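Whole house smells like burnt milk after 2 days, what else can I try?
Asked in Kitchen and Cleaning by tremance_attic

So I was making rice pudding from my aunt's recipe and walked away to take a phone call (I know, I know) and more than 40 minutes went by before I remembered it. The milk boiled over, ran down under the burner and cooked itself solid. The pot is already in the trash, I'm not even sad about it.
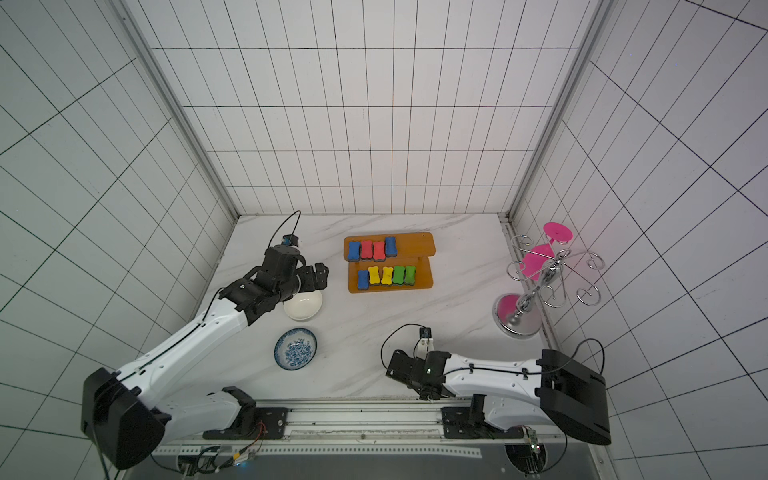

What I can't get rid of is the smell. I've had the windows open both days, mopped, wiped down the cabinets, and boiled a pan of lemon peels like my mother used to do. It gets better for an hour and then I come home from work and it hits me at the door again! My place is a small one-bedroom over a shop on Clisura Street and the kitchen is basically part of the living room, so the couch has it too. Has anyone gotten this out for real? I have people coming for dinner soon and would like them to stay.

Reply from oatsandends
Did you lift the stove top? On most of the older coil ones the whole top props up like a car hood, and if milk got down there you're reheating it every time you cook. Turn it off at the breaker and let it cool first. Warm water, dish soap, a plastic scraper, and patience. Pull the drip pans and soak them overnight. Then do the filter in the range hood, which everyone forgets. Mine was a Brikex hood and the filter just slid out, so I soaked it in hot water with dish soap and the water came out brown, ugh.

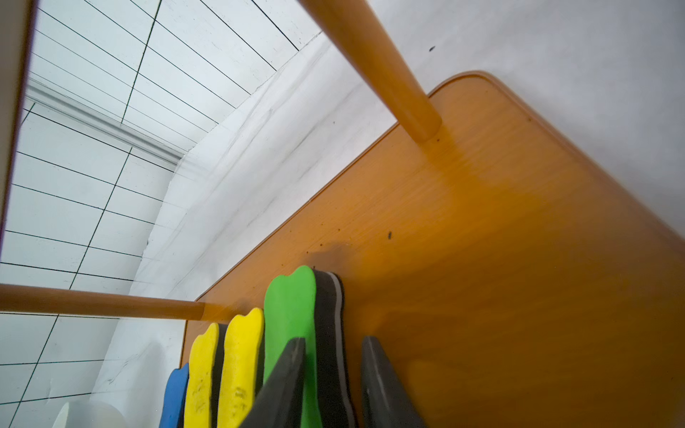
For the couch, take off whatever covers come off and wash them. The rest I'd sprinkle with baking soda at night and vacuum in the morning. Curtains too, if you have any near the kitchen. They hold smells way worse than walls do.

Reply from mel_1429
vinegar in a bowl overnight. works every time

Reply from porchlight23
Vinegar never did much for me except make it smell like burnt milk and pickles, but a couple of bowls can't hurt I guess. I'd go with the stove answer first.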